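Fonlow Blackout Curtains (the 84-inch pair, black): Six Months In

Posted 12/29/19 by Marisol Muñoz

I bought these in June because the streetlight outside our bedroom got swapped for one of those bright white ones, and overnight I went from sleeping fine to lying there at 2 a.m. reading the spines on the bookshelf. My husband can sleep through anything. I can't sleep through the light on a phone charger. So curtains it was!

I'd already tried a set of the Pastero thermal ones (the tan color, on sale) and returned them. They were thin enough that I could see my hand through them, and the hem on one panel was longer than the other. I wasn't expecting much from the Fonlow pair after that, but they had free returns, so what the heck.

First thing I noticed was the weight. These are heavy. If you have a cheap tension rod, do yourself a favor and get a real one with brackets before the box even shows up. Mine came down the second night and scared the dog half to death. We put up a proper rod screwed into the studs and it hasn't budged. I used the pocket at the top instead of the clip rings, and I'd do that again, since light sneaks through the gaps between rings.

Do they work? Yes, with a catch. The fabric itself lets nothing through. I stood behind one panel at noon on a sunny day (with the neighbors watching, I'm sure) and it was dark as a closet. But the light still comes in around the sides unless your rod wraps back toward the wall. I fixed that with two little squares of stick-on Velcro on each side of the window. Ugly, but you only see them when the curtains are open. The top still glows a bit in the morning and I've made my peace with it.

Now the part that bugs me, and it's the reason I'm knocking off a star. Wrinkles. They come folded in a tiny package and those folds do not want to leave. The tag says to hang them and the creases will "relax." Mine did not relax! I gave it two whole weeks. I tried the dryer on low with a damp towel, which helped a little, and then my friend Mirta Palma brought over her Ko steamer and we went at it for most of a Saturday. That did the trick, mostly. If you're picky, go for the gray. Mirta has the gray in her den and the creases hardly show, but black fabric shows every single fold as soon as the light hits it from the side.

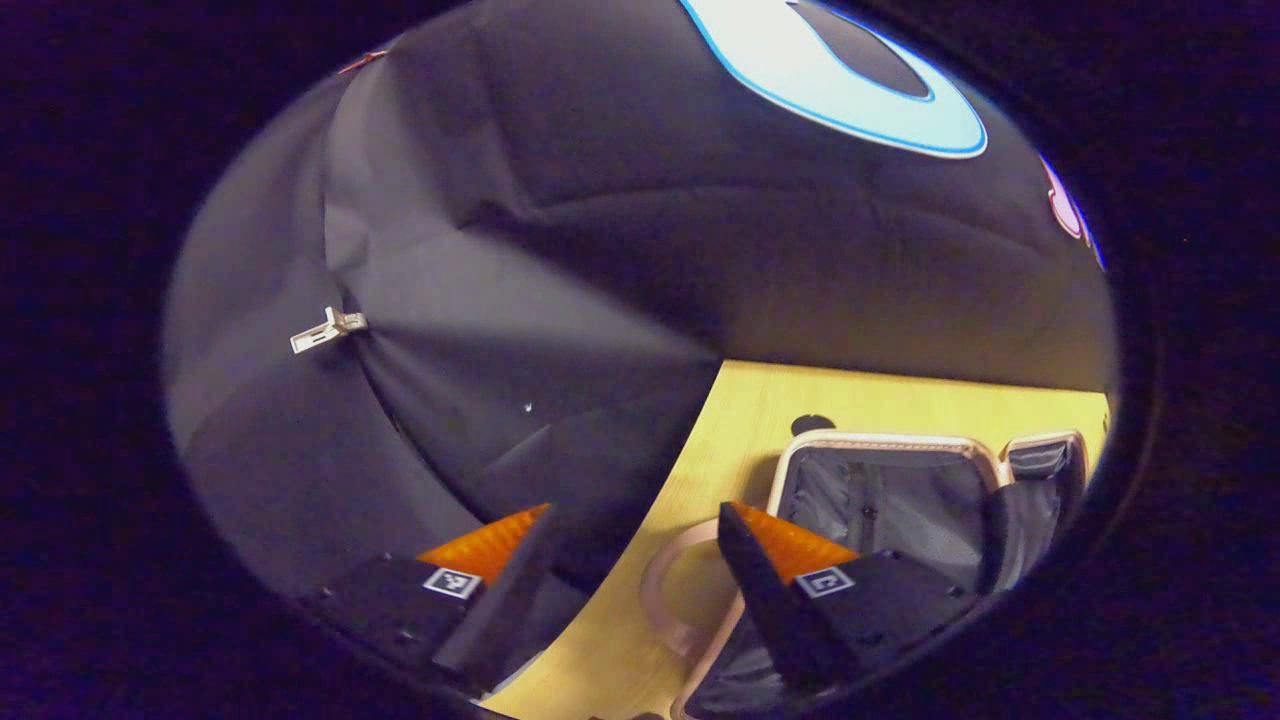 Black also shows lint, dog hair, and dust like you would not believe. I run a sticky roller down the inside edge once a week, more when the dog is shedding. The gray would be easier there too, but I wanted black and I'm stubborn.

Washing: I've done it 4 times, cold, gentle, by themselves. No fading that I can see, and the hems have held up. They did shrink a hair the first time, maybe half an inch, so if you're cutting it close to the floor, buy the longer length and hem it later. Don't put them in with towels. I did that once and spent an evening picking off fuzz.

There was a chemical smell out of the bag, kind of like a new shower curtain. It was gone in a few days with the window open. If smells bother you, wash them before you hang them.

Customer service was fine. I wrote to ask if they sell single panels and got an answer the next day (they don't, which is a shame, my daughter's window is narrow and one would be plenty). The lady who wrote back was very nice about it. She said they ship out of Driltthorpe and that the backup before the holidays was bad, so plan for that if you need them by a certain date.

One more thing for the noise people. The listing has almost 2000 reviews and a bunch of them say these block sound. I don't hear any difference. The garbage truck is just as loud as it ever was on a Tuesday morning.

Four stars from me. I'm ordering another pair for the guest room when they go on sale again, in gray this time, and I've already asked Mirta if I can borrow the steamer.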